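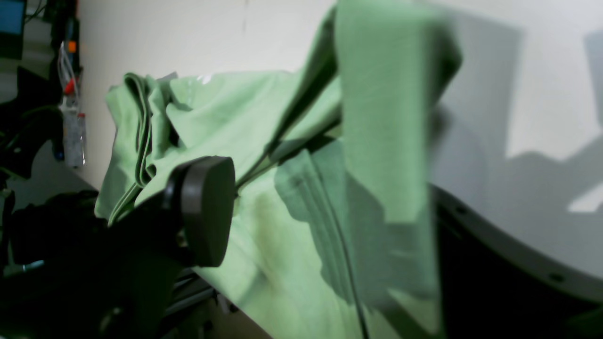 Vol. 3, No. 2 – p. 14

My project was to make a superhero comic from scratch and then write up how the backstory got built, so I'm starting with the backstory! My hero is Tikelau, a former tide-keeper from the drowned city of Lorkow. She used to open the sea gates for a giant called Mbwambo, who drinks whole oceans and moves on. In issue one she shuts the gates on him, and he takes back her power over water and leaves her on a dry moon called Stulero with nothing but her old name.

I wrote 2000 words of history before I drew a single panel, and then I cut it down to 500 (that hurt). My partner Thodoris Kourkoulas did the lettering and kept asking me the same thing – why doesn't she just go home? I didn't have a good answer until one Saturday when I reread my notes and saw that I'd never said who built the gates. So now her grandmother built them, and going home means facing her family. That one change fixed most of issue two.

We printed 200 copies in June and gave them out at school. Readers liked Mbwambo way more than I expected, and a few wanted him to win. I'd draw him bigger next time, and I still have to work out how the gates open from the moon side.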